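Clearing a Grip Fault on the Clandell Hand-Held Gripper When Working with Cloth
By Abdelghani El Ouafi
Last updated June 25, 2022

This page covers the fault we see most often when two grippers are used on bedding and clothes: the trigger is squeezed, the fingers close, and the recording shows a width that doesn't match. In the Burkix log viewer it comes up as code 254. Left alone, it spoils the whole session, and the arm trained on it will close on air or pull too hard.

You need the gripper, a hex key, a lint-free wipe and one thin item to pinch. A snack wrapper works well. Do all of this with the arm powered off if you have one connected.

Step 1. Stop and save.
End the recording from the software before you touch anything. If you pull the cable first, the last file won't close properly and you will lose it. Write down which gripper showed the fault.

Step 2. Check the fingers with something thin.
Close the fingers on the wrapper and hold for 20 seconds. Watch the width value. It should settle and stay put.

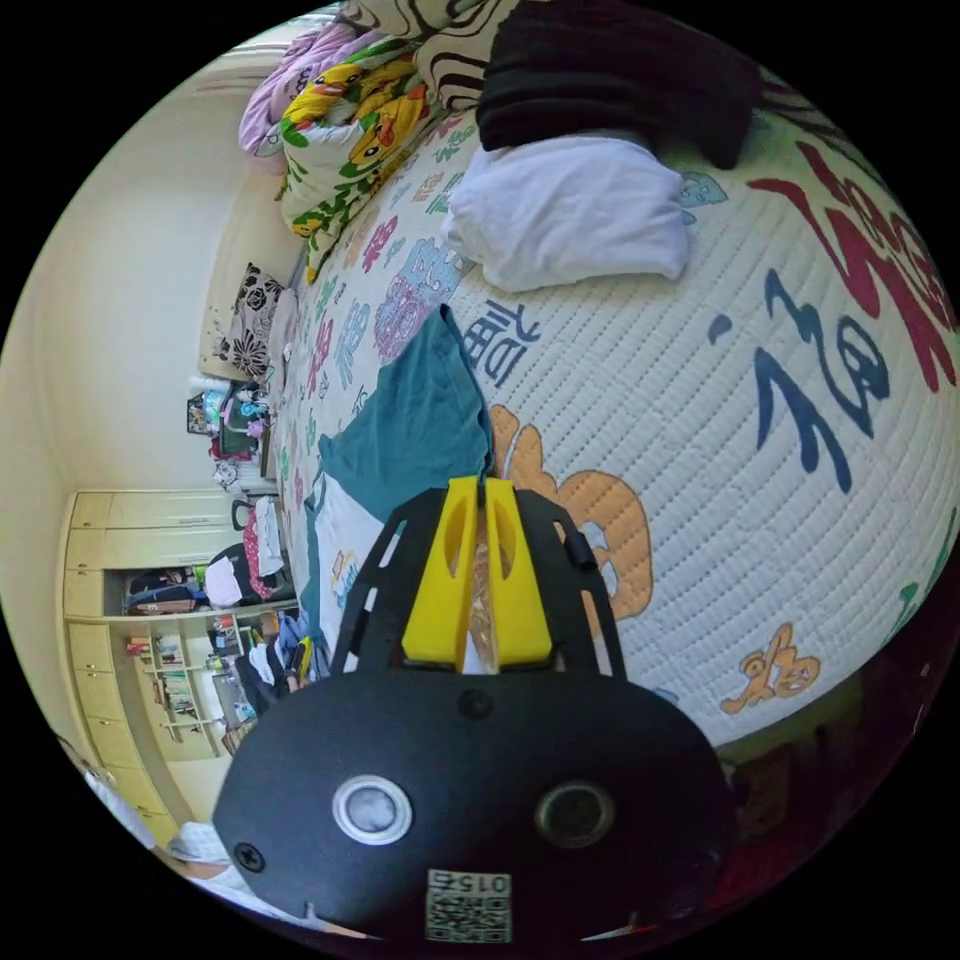 If the value drifts while your hand is still, the finger carriage is slipping and you should go to Step 3. If it stays steady but reads too wide, skip to Step 4.

Step 3. Tighten the carriage.
Open the fingers all the way. Turn the two carriage screws a quarter turn each, then try again. Don't go past a half turn in total. The inserts are soft and will strip, and then you are waiting on a new body from Clandell. Look along the rail for threads or lint while you are in there. Towels are the worst for this.

Step 4. Zero the width.
In the viewer, open Device, then Width, then Set Closed. Squeeze with nothing between the fingers and press Save. Open fully and press Save again. The range bar should reach at least 95 percent. Anything lower means something is still blocking the travel, so go back to Step 3.

Step 5. Repeat with real cloth.
Use the same kind of item that gave you the fault. Press the fingers down into the cloth, close, and lift slowly. Keep the second gripper in your other hand so both streams are logged together.

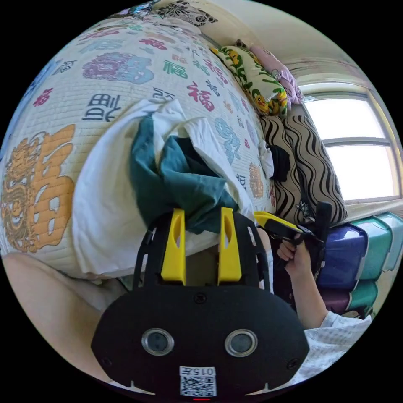

Fingers pressed into the teal cloth, second gripper at right.

Do this at several spots on the cloth. A fold gives a wider reading than a single layer, and that is normal. What you are looking for is a reading that changes while your hand doesn't.

Step 6. Test at a corner or a gathered point.
A small pinch at the tips puts the most twist on the fingers, so a loose carriage will show up there first. 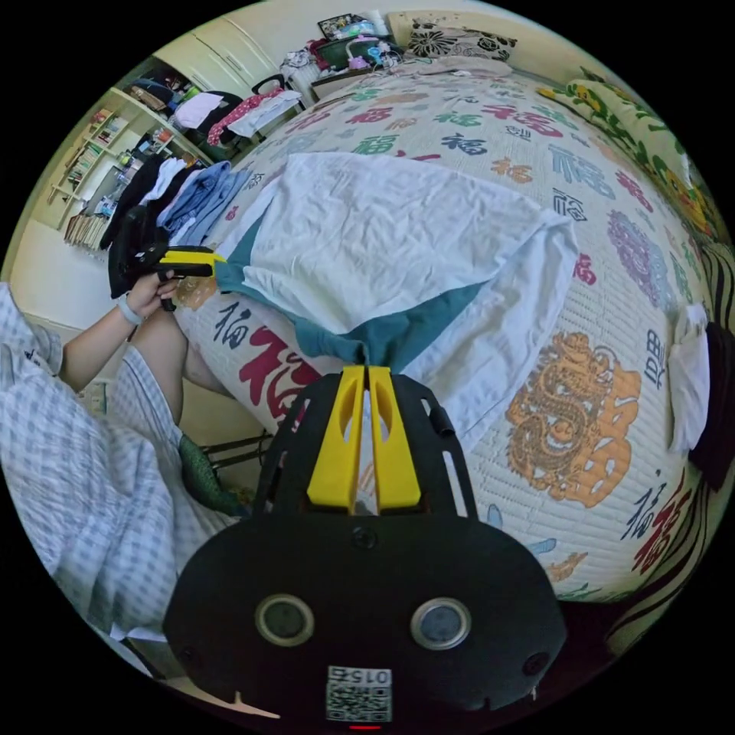
Hold the pinch and tilt your wrist left and right. If code 254 comes back, the fault is in the encoder and tightening won't fix it. Tag the gripper and take it out of use. Don't swap fingers between two units to get through the day. We did that once on the Jakosness job and ended up with two bad units.

Step 7. Run a full minute.
Start a new recording and work normally for 60 seconds with both grippers. Include at least one lift where the cloth hangs and twists.

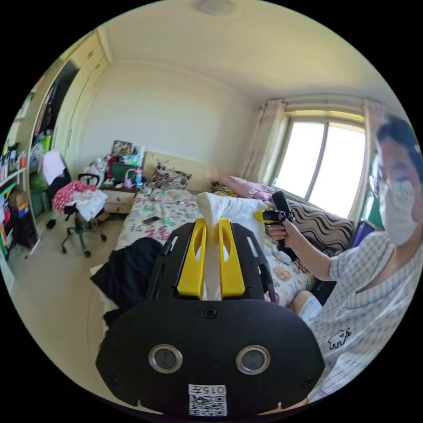 Play the file back and compare the width trace with the video. The two should agree at every open and close. If they do, the gripper can go back into use.

What to do with the bad files
Don't delete them. Move them to the hold folder and add the unit and the code to the file note. Ezzat, our sorting script, skips anything in that folder, so the files won't get into training by accident.

A safety note
One bad session did get through before we had the hold folder. The arm kept closing after it already had the sheet and dragged a lamp off the table. Set a force limit on the arm before you replay any session recorded on a repaired gripper, and keep a hand on the stop button for the first run.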